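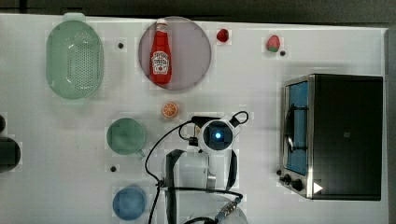 Work package 2 of the Wivholm demonstration project covers the collection of task demonstrations by remote control, and this report gives the position at the end of February. The target agreed with the programme office was 1,000 accepted demonstrations on kitchen objects by the close of the package. At the reporting date 378 have been accepted. The layout in use for the current block places the red ketchup bottle on the round plate, with the toaster oven on the right side of the table and the green colander and green mug on the left, so that most transfers cross the middle of the workspace where the arm has the best reach. The toy orange slice and the toy strawberry are the two small items used for the placing tasks. The bowl is the receiving container in tasks 3 and 4, and the plate in tasks 1 and 2.

Method

All accepted demonstrations were recorded by teleoperation. The operator holds a leader arm, and the follower arm on the table copies its joint positions. Hand guiding, in which the operator moves the follower arm directly, was tried in the first three weeks and has been dropped for the main set. The operator's hands covered the objects in the overhead view for much of each recording, and the gripper force could not be logged in a useful form. The hand-guided recordings are kept in a separate folder and are not included in the total of 378.

Each demonstration starts from the same home pose. The operator has 90 seconds to complete the task, after which the recording stops and is marked as a timeout. Object positions are changed between recordings according to a printed list. The list was prepared by Noboru Fujimoto and covers the bowl, the mug and the small items. The oven and the colander stay where they are within a block.

Progress by task

Task 1 (fruit to plate): complete for the first block. Operators reached a steady speed within two sessions.

Task 2 (bottle to plate, upright): behind plan. The bottle tips when the fingers close above its midpoint, and the leader arm gives the operator no feeling of contact. Many recordings were rejected at review for this reason. The grasp instruction has been rewritten to specify a lower approach, and the closing speed of the gripper has been limited in software.

Task 3 (fruit to bowl): complete for the first block.

Task 4 (mug to one side, then fruit to bowl): started. The mug handle must be turned to a new direction for each recording and the first version of the list did not say so. The early recordings have been kept but labelled, as the handle directions in them are too alike to be of much value in training.

Task 5 (open oven door, place item, close door): not started. See Risks.

Review of recordings

Volodymyr Ostapchuk reviews every recording before it is accepted. Reasons for rejection are logged under five codes: timeout, dropped object, collision, wrong start pose and camera fault. Camera faults were a concern in the middle of the period. They were traced to a connector on the wrist camera cable that worked loose when the last joint turned past a certain angle. The cable has been re-routed with more slack and the joint limit reduced slightly. No camera fault has been logged following the change.

A second review by another member of the team is carried out on a sample. Agreement between the two reviews must be at least 95 per cent under the quality plan. This was met for tasks 1 and 3. It was not met for task 2, where the reviewers differed on how far the bottle may lean before it counts as a failure. A written limit has now been agreed and the task 2 sample will be reviewed again.

Risks

The oven door needs more force at the start of its travel than the arm can supply in some poses. Two options are under study: moving the oven closer to the base of the arm, or adding a pull loop to the handle. The first is preferred, as it leaves the object unchanged. A decision is needed before task 5 can be scheduled.

Operator time remains the main limit on output. One further operator has been trained and will begin on task 1 repeats before moving to task 2.

Next period

Finish task 2 under the new grasp instruction. Complete the first block of task 4 with the revised list. Settle the oven position and record a pilot set for task 5. No change to the budget is requested.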